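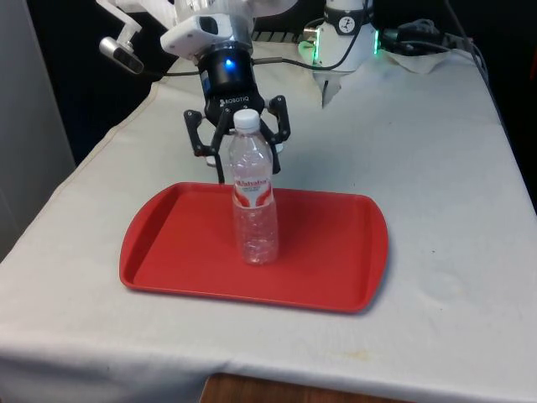
How does a robot know where to put its fingers?

When you want a drink, you just reach out and grab it. Easy! A robot arm has to do that in lots of little steps, and the steps live in its software, the list of instructions that tells it what to do. I write that sort of software, so let me tell you how it goes.

First comes looking. A camera on the robot's wrist sends pictures to a computer, but to the computer a picture is only a big pile of numbers. My friend Yufang Kang wrote the part that hunts through them for bottle-ish shapes. Clear plastic is horrid for this — you can see straight through it, and so can the camera! We showed our program 645 pictures of bottles before it got any good.

Next comes planning. The program (we call ours Skikholm) thinks up to 96 different ways for the arm to get there. Any path that would bump into the table gets thrown out, and so do the ones that would knock the bottle over sideways. Coming down from the top, over the cap, is often a good one.

Last comes moving. The arm doesn't shut its eyes and go for it. It moves a tiny bit, checks, then moves a tiny bit more — a lot like you carrying a very full bowl of soup.

Want to try being the software? Ask a friend to close their eyes, then guide their hand to a cup using only words like "left", "down" and "stop". My first go took 10 instructions, and I still missed the cup!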